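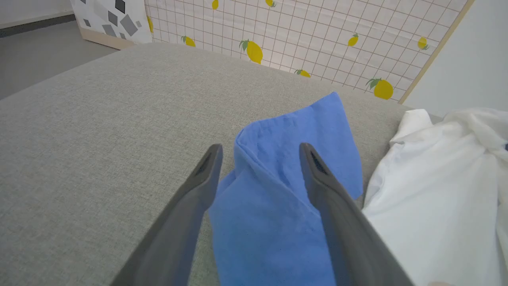

They'll want the towels next, Marlene said, and after the towels they'll want the keys to the van, and then you and me can go and sit on the harbour wall and feed chips to the gulls.

I said I quite liked chips. She didn't laugh, she was doing the bath.

I've worked for Harms for long enough to remember when we did holiday lets with one van and a Hoover that smelled of burning, and I'd always thought of it as a job you couldn't take off anybody, if only for lack of anyone wanting it. Then in August the Rokon turned up at the Sutberg flats. It had an arm with two grey fingers on the end, and its job for the first month was cloths. That was all! Blue ones, white ones, on the sofa, off the sofa, into the tub. We use blue for the bathroom and white for the glass, and if you mix them up Arne Wiegand can tell from the street, or says he can.

I was the one who had to stay with it. Arne asked on the Wednesday, in the car park, with the engine running, so I knew it wasn't really a question. An extra 50p an hour and I'd be called a line lead, though I never did find out where the line was.

So my mornings went like this. I'd chuck a blue cloth and a white cloth down on the grey seat in the lemon flat (we call it that for the lemons on the wall, I've gone right off lemons) and the arm would come over and have a think. You could tell it was thinking by the way it opened up and hung there. Then it would go for the blue. Sometimes it got a lovely big pinch and carried it off like a cat with a sock, and sometimes it got hold of the sofa cover as well and there'd be a bit of a tussle. I had a tablet with a tick and a cross on it. I was far too generous with the tick.

"You're teaching it," Marlene said, coming through with the bedding.

"I'm throwing cloths on a settee."

"Same thing."

She'd worked out the numbers, she always does. Arne had let slip they wanted 500 goes in each flat before it was allowed to do a changeover on its own, and there she was in the doorway with her arms full of somebody's sheets, dividing 500 by mornings. I told her to stop it. She said she'd stop when she got to Christmas.

The daft thing is I started to throw them better. I mean worse. At first I'd just drop them flat, nice and easy, and then I got to wondering what it would do with a proper scrunch, the sort you get when you've wiped round a tap and your mind's on lunch. So I did it a proper scrunch, with a point sticking up. It took hold of the point. I was so pleased I shouted, and Marlene came running in because she thought I'd been hurt.

"It got the sticky-up bit!" I said.

She looked at me for quite a while.

By the time the schools had gone back it was doing the cloths in the lemon flat without me, and Arne moved a few things about on the rota. There used to be 2 of us to a flat. Now there's one of us and it. He said there'd be no fewer hours, just different ones, and that's been true so far, I'll give him that. What's different is that Marlene does the top floor and I do the bottom, and I hear her Hoover through the ceiling and that's about it until the van. I hadn't known how much of the job was shouting through a wall at each other about whose sister had said what. I tried it with the Rokon once or twice. It puts up with it, but it's got no sister.

I told Arne this, a bit sideways, when he came round with the new tubs. I said couldn't it go upstairs in the mornings and Marlene and me go round together, and then swap after dinner. He said it wasn't how the plan was drawn. I said who drew it. He had to go and look that up, apparently, and he took his phone out to the landing to do it.

Marlene came down while he was out there, wanting bin bags. She watched the arm go over for the white cloth.

"It's holding it like you do," she said. "All at one corner."

Then she picked the blue one up off the seat, screwed it into a tight little ball, and threw it back down for it to find.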